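Projects > Patient Feedback > Progress reports

Sat 6 January
By Lowri Bepari
Reading time: 4 minutes

Well, we're halfway through the grant, so it's time I told you where the money has gone and what we've got to show for it! I've tried to keep this readable. The spreadsheet went to your office separately and has all the lines in it, so I won't repeat them all.

A quick reminder of what you're paying for. The Geneo walk-in clinic wanted to hear from more of its patients, and from different ones too, because the old paper cards by the door were mostly filled in by people who were either delighted or furious. You gave us funding to ask everyone the same five questions after a visit, by text message or on a short form at the desk, and to make sure somebody reads the answers and does something with them.

So, numbers first. We've had 2,283 replies since the new questions went live. The target for this stage was 900, which I now think was far too timid (my fault, I wrote it). Most came in by text. The desk form did better than I'd feared with older patients, once we'd made the print bigger and got rid of the question about "your care journey", which several people crossed out with some force.

What are people saying? Waiting comes up more than anything else, and it's less about the length of the wait than about sitting there with no idea how long it'll be. One patient wrote that she'd happily have gone for a cup of tea if she'd known she had time. After that it's parking, then the phone line, then the temperature of the waiting room, where opinion is split right down the middle and I've given up hope of pleasing anyone. On the good side, the nurses get thanked again and again, often by first name, and we've started passing those on at the Monday handover. It takes two minutes and it goes down very well.

We've already changed a few things on the back of this. The reception desk now gives a waiting time when people check in and updates it if it slips. There's a sign saying you can step out and we'll text you when you're nearly up. And the recorded message on the phone line has been cut down to something you can listen to without losing the will to live. I re-recorded it myself in the stationery cupboard, as it's the only quiet spot in the building, so apologies if it sounds a bit muffled.
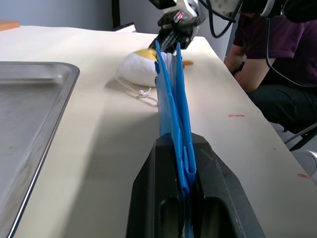
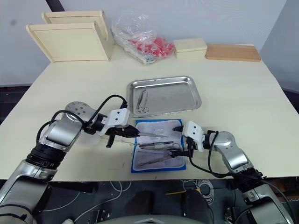
Lowri Bepari

Now for the bits that haven't gone so well. The Sarex system, which sends out the texts, had trouble with landline numbers for the first few weeks. It simply tried to text them and then marked them as "declined", so we had 126 people down as refusing to take part when they'd never been asked. We've corrected the records and those patients now get a paper form with a prepaid envelope. It's slower, and it costs a bit more in postage than I'd allowed for, but it does feel fairer.

Translation is behind as well. I'd hoped to have the five questions in all the languages we planned by now, and we're only part of the way there. The wording is harder than I expected! "Did you feel listened to?" came back from one translator as something closer to "Could the staff hear you?", which is a perfectly good question but a different one. Each version is now checked by a second person before it goes anywhere near a patient, and I'd sooner be late with it than wrong.

I should also mention public ratings, as you asked about them at our last meeting. The clinic's online score has crept up a little, and I'm pleased, but I'd be wary of claiming it for the project. Not many people leave a public review and a single bad afternoon can pull the average about. We don't ask patients to post anything online and I'd like to keep it that way. If someone has had a rotten time I want them to tell us on the form, where we can ring them back.

Ringing back has turned into a bigger part of the job than I'd planned. Anyone who ticks the box gets a call, and most of those calls are short and friendly, but a few have been long and quite upsetting. I've asked the clinic for a proper room to make them from, and we've agreed that anything about treatment goes straight to the practice manager the same day. That wasn't in the original plan, so I've added a paragraph on it to the project notes.

On money, we're slightly under. Printing came in cheaper than quoted and the Gemen branch, which joins us in the next stage, hasn't needed its desk forms yet. I'd like to move £100 of the printing budget over to postage to cover those prepaid envelopes, if you're happy with that. A yes by email is fine, I don't need a letter.

Next up is getting Gemen started. The staff there have seen the questions and want one added about the lift, which is out of order more often than anybody would like, and I've said yes. We'll run it alongside the other five and see what comes back. The remaining translations should follow, and then I'll write up the whole lot for you in May, with the comments grouped by subject and names taken out.

If you'd like to come and see how it works on an ordinary morning, do let me know. Avoid Mondays if you can, as the car park is hopeless.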